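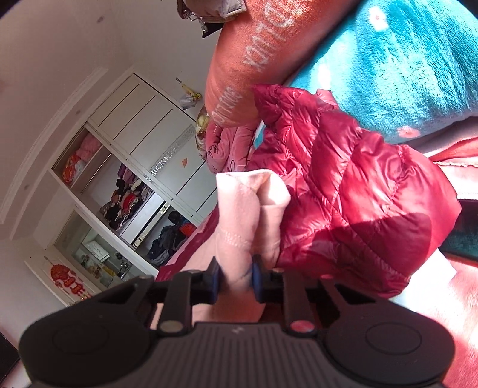 If you run a home poker night, sooner or later somebody's going to tip a beer over your chips, so let's talk about keeping the gear in decent nick. I've got a set of 1,000 clay composites plus a felt topper, and I've wrecked enough of both to have opinions. Chips get lukewarm water with a drop of dish soap and an old toothbrush round the edge spots, then straight onto a towel (never the dishwasher, ask Dindo). Dry them off with something soft. An old sock does the job nicely, or any pink cloth like the one bunched up next to the red puffer jacket, as long as you've washed it a few times first so the dye doesn't come off on your whites!

Felt is fussier. Blot, don't rub, and go over it with a lint roller before you roll it up. I store mine on a cardboard tube from the carpet shop in Jolisstead, because folding leaves a crease that every card catches on.

Cards: plastic ones wipe clean with a barely damp cloth. Paper ones can't be saved once they're sticky, so just buy 2 new decks and move on. Analyn dusts hers with a bit of talc and swears by it, but I found it made a right mess of the felt.

Next up, fixing a wobbly table leg with a folded coaster.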